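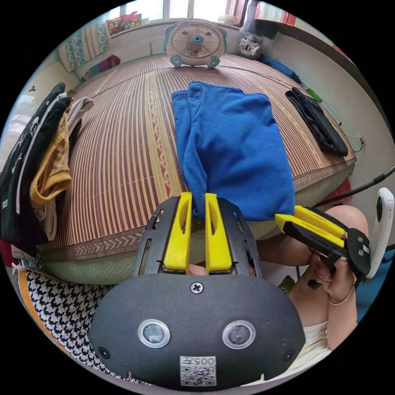 Section 3. Placing the Cooling Mat and Making Up the Bed

This section applies to the Goria summer sleeping mat in all widths. Read it through before unpacking the mat. Section 2 covers the contents of the carton and the checks to be made on delivery. If any part was found damaged at that stage, do not proceed; contact Bovereck Customer Service first.

3.1 Before You Begin

The Goria mat is intended for indoor use on a flat mattress or a firm sleeping platform. It is not suitable for water beds, for adjustable beds that are raised or lowered during sleep, or for cribs.

The mat should be allowed to rest unrolled in the bedroom overnight before first use. Bamboo takes up and gives off moisture with the surrounding air, and a mat taken straight from a cold delivery vehicle may be stiff along the slats.

Remove the existing top sheet and any mattress topper. A fitted sheet may remain in place, provided it is dry and pulled smooth.

CAUTION: Do not bend the mat across the direction of the slats. Slats that have been forced may split, and a split slat can scratch the skin. Damage of this kind is not covered by the warranty.

3.2 Laying the Mat

1. Wash and dry your hands. Lotions and sunscreen leave marks on untreated bamboo.
2. Place the rolled mat at the head of the bed with the binding tape facing up.
3. Release the storage ties and put them away. They will be needed at the end of the season.
4. Unroll the mat slowly toward the foot of the bed. Two people are recommended for the queen and king widths.
5. Align the bound edges with the sides of the mattress. The mat should not hang over any side. If it does, check the size code on the care label against the table in Section 2.
6. Press down with an open palm over the whole surface. Correct any raised area by lifting the nearest edge and laying it down again.
7. Fasten the corner straps beneath the mattress. The straps should be snug without pulling the corners upward.

NOTE: A faint smell of cut grass is normal in a new mat and fades with airing. A sour or musty smell indicates moisture. See 3.5.

3.3 First Wipe-Down

The mat must be wiped before it is slept on. Fine dust from the finishing process may remain between the slats.

1. Dampen a clean white cloth with plain lukewarm water and wring it out fully.
2. Wipe along the slats from the head to the foot. Do not scrub.
3. Turn the cloth and repeat until it comes away clean.
4. Dry the surface at once with a second cloth.
5. Leave the mat uncovered for 4 hours with a window open or a fan running.

Colored cloths may transfer dye and should be avoided. Bleach, furniture polish and scented sprays must not be used on any part of the mat, including the binding.

3.4 Bedding for Use With the Mat

The mat gives its best effect when slept on directly. Persons who find the surface too firm may add the Stititetti cotton cover, part number 2555, sold separately. Thick pads placed over the mat will hold heat and defeat its purpose.

A light blanket is advised even in warm weather, as room temperature often falls before dawn. Keep the blanket folded within reach during the evening and spread it when needed. Fleece, cotton and light wool are all acceptable. Shake fleece out of doors before its first use so that loose fibers do not collect between the slats.

Pillows may be used as usual. Where a matching Figueroa bamboo pillow sleeve has been purchased, fit the sleeve with the zipper underneath.

CAUTION: Electric blankets, heating pads and hot water bottles must never be placed on or under the mat. Prolonged heat dries the bamboo and may weaken the cords that join the slats.

CAUTION: Infants must not be left to sleep on the mat. Small fingers may become caught between slats.

3.5 Routine Care

Wipe the mat once a week during the period of use, following the steps in 3.3. The drying time may be shortened in dry climates, but bedding should not be replaced until the surface feels dry at every point, including beneath the binding tape.

In humid regions, particularly in August, lift the mat at regular intervals and stand it on edge in moving air. Do not leave it in direct sunlight, which causes the color to fade unevenly.

If a spill occurs:

1. Blot the liquid immediately. Do not rub.
2. Unfasten the corner straps and raise the mat off the mattress.
3. Wipe both faces with a damp cloth, then with a dry one.
4. Dry the mattress separately before laying the mat again.

Small dark spots that appear after a period of damp weather may be mildew. Stop using the mat, isolate it from other bedding, and refer to Section 4.

3.6 Common Difficulties

The mat slides at night. Check that the corner straps are fastened and that the sheet beneath is cotton. Satin and similar smooth fabrics do not provide enough grip.

The mat creaks. Slight noise is expected during the first weeks. If it continues, check for a gap or ridge in the mattress.

Hair is caught between slats. Confirm that the mat is lying flat, with no fold beneath it. Use a pillow wide enough to keep the hair clear of the surface.

A slat has cracked. Cover the area with cloth tape as a temporary measure and request a repair kit. Do not cut the cords.

Instructions for rolling the mat and storing it over the winter are given in Section 4.

Bovereck Home Textiles. Text revised January 12, 2025.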